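Speaker notes: Planning the Ternlow gripper purchase
Marcelle Carré, August budget session

Slide 1. Scope
Keep this to 15 minutes. Cover gripper hardware and wear parts only. Arms, rails and controllers are under the Joly contract and were approved last year. If asked about floor space, refer to the site plan.

Slide 2. What we are pricing
Two suppliers quoted: Ollberg and Brisora. Both quotes are for a finger gripper on the existing wrist flange, with a sensor bracket. Ollberg bundles the first set of tips. Brisora lists them separately, so its headline price looks lower than it is. Read the totals, not the first line.

Slide 3. Fingertips are a consumable
Main point of the talk. Small metal parts are the hard case: keys, split rings, anything thin with an edge. Foam gives the compliance we need on these and it also wears fastest. Treat tips the way we treat printer toner and put them in the operating budget.

The yellow foam tip narrows to a rounded point, and the keyring is held right at that point, with the long key hanging off it. Contact area is small. Load on the foam is local, so inspect the point first and the sides second.

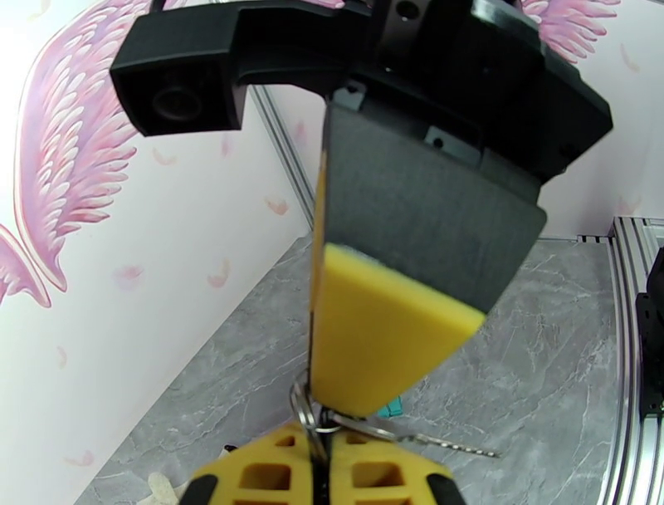
Slide 4. Line items
Tips and pads: about $1150 per year per cell, before freight.
Lattice fingers: quoted singly, stock 2 spares.
Fasteners: absorb in general stores.
Labour for changeover: already in the maintenance line, do not count it again.

Slide 5. Risks
Lead time on foam is the supplier's estimate and has not been tested. Exchange rate moves affect Brisora more than Ollberg. Neither quote covers recalibration after a bracket change. Ask for that in writing before signing.

Slide 6. Decision requested
Approve tips as a recurring item. Defer the choice of supplier until the revised Brisora total is in.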